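Household tasks, progress report for April
To: Waltraud Kleinschmidt
From: Hamish Rankin, Colent

1. Data collection

We recorded 969 demonstrations this month with the hand-held grippers. After Ilse Stöcker's review, 962 were kept. The rest had tracking dropouts and were deleted. All of them cover one chore, clearing small items and throwing away the trash among them.

We stayed with lived-in rooms, as agreed. The items are ordinary ones: bottles, a small glass jar, a snack packet among wrappers, a folded paper bag, a crumpled tissue. The lined bin stands next to the plaid cloth the items are on.
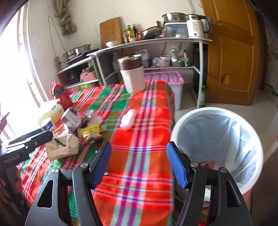
2. Results on the arm

Volker Görtz ran 411 trials with the policy trained on the March data. Boxes and upright bottles are picked up well. Tissues and thin wrappers are still the main problem, and 43 trials ended with the item dropped beside the bin. Speed is poor. A person clears the same surface several times faster.

The policy also can't tell an empty packet from a full one. For now an operator marks what is trash before each run. I would not call this chore solved, and I would not offer it to Morkuvia for their shop floor yet.

3. Next period

Retrain on the April set. Record more soft items on patterned cloth. Ludger Hagedorn is pricing replacement finger pads and will send the quote on Thursday. We need your approval on that before we order.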